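Print this page | E-mail this page

Long tapered gripper or short wide one for cupboard doors?

Malathi Chettiar
July 12, 2020
I have a small arm on a bench at home and want it to open and shut hinged doors, nothing heavy. I can get the Brukik gripper, with long fingers that come to a point, or the Duson, which is shorter and has flat pads. The arm has a wrist camera and I'd like to keep it. Has anyone used both? My controller is the Erkorari, if that matters.

Leandro Ojeda
I ran both for 15 days on the same arm with the same controller. The Duson holds better once it has hold of something, but the pads are too thick to get behind a door edge unless the door is already ajar. The Brukik gets into narrow gaps and slips more on smooth handles. I put thin rubber on the fingertips and that helped a bit.

Two things to check. The long fingers sit in the middle of the wrist camera's view, so you lose whatever is straight behind them. I tilted the camera by 4 degrees and it was enough for me. Also set the closing force low to start with. The default on the Erkorari is 2,370 in its own units — far too much for thin panels.

For doors I'd get the Brukik.

enriquez_fan
never used the Duson but the Enriquez arm bolts straight on to either, no adaptor. check your screws

Malathi Chettiar
Thanks both. I've gone for the Brukik and fitted it with the force turned right down. I'm starting with slow moves up to the edge of a panel, stopping short, before I let it close on anything. 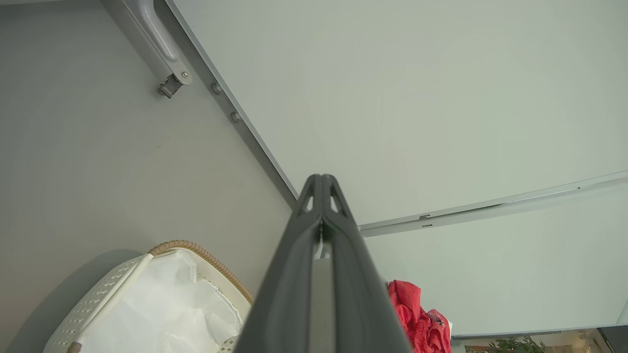

I'll try the rubber on the fingertips next and leave the camera straight for now, so I can compare it with the tilt later.

Print this page | E-mail this page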